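How to Budget for a Small Robot Arm Before You Buy One

I've now planned three of these purchases, one for my own kitchen-counter setup and two for other people, and the first one went badly over. Not because the arm was expensive! The arm was the part I had a price for. Everything else I guessed at, and I guessed low every time.

So this is the way I do it now. You'll need a spreadsheet, a tape measure and a pile of the stuff you want the robot to handle.

Step 1: Write down the job before you look at any catalog

One sentence is plenty. Mine was "pick up cups from a counter and put them on a rack." If you start with the catalogs you'll end up comparing reach and top speed for a week (I did), and for cups on a counter I could have lived with the slowest arm on the list.

Under the sentence, write where it happens, how much room there is, and who has to be able to switch it off. I measured my counter at 84 inches and then forgot the outlet was at the wrong end, so add power to the list too.

Step 2: Price the gripper and the arm on separate lines

Plenty of sellers bundle a basic gripper with the arm, and it's tempting to put a zero on that line. Don't. The two-finger set from Tendwood that came with my first arm was fine on boxes and miserable on anything round. Replacement finger pads are cheap, but you'll go through them, so I budget for 13 pairs up front and order them all in one go to save on shipping.

Ask what you're allowed to attach as well. Kang sent me a drawing of their mounting plate the same afternoon I asked, and that one drawing saved me from buying an adapter I didn't need.

Step 3: Decide what it has to sense, and where the sensor goes

I used to lump cameras and sensors into "extras." Now they get their own line, along with brackets and cables, and I sketch where each one sits with the gripper closed on the biggest object. Think hard about clearance — a module beside the fingers has to share that space with whatever you're holding.
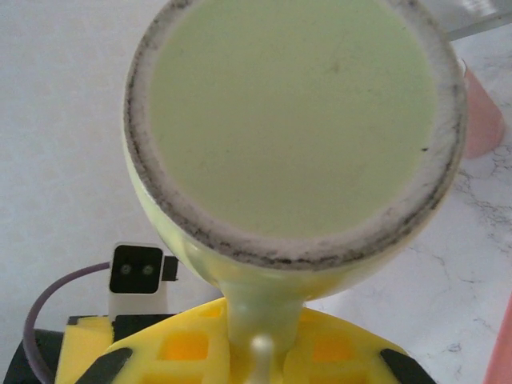

The stemmed yellow cup is a good test piece for this. Held by the stem, it puts the wide part right up by the sensor, with hardly any gap between the little black tab and the cup wall. Try your own awkward shapes on paper before you pay for a bracket.

Step 4: Add the boring lines

Cables, clamps, a spare power supply, a decent table if yours wobbles, and test objects you don't mind wrecking. Then set aside 30 percent of the hardware total for things you haven't thought of. I know that sounds like a lot. My last full build came to $3805, and the cushion was nearly all gone by August.

Step 5: Get two quotes and ask the same questions

I send the same short email to everyone. Last time it was Destden and Flullthorpe, and the cheaper quote left out shipping and the controller — once I added those, the two were close enough that I picked on lead time.

Ask how long spare parts take to arrive, whether software updates cost extra, and what happens if you return the arm after opening the box. Save the replies next to your spreadsheet, and don't place the order until every line has a real number in it.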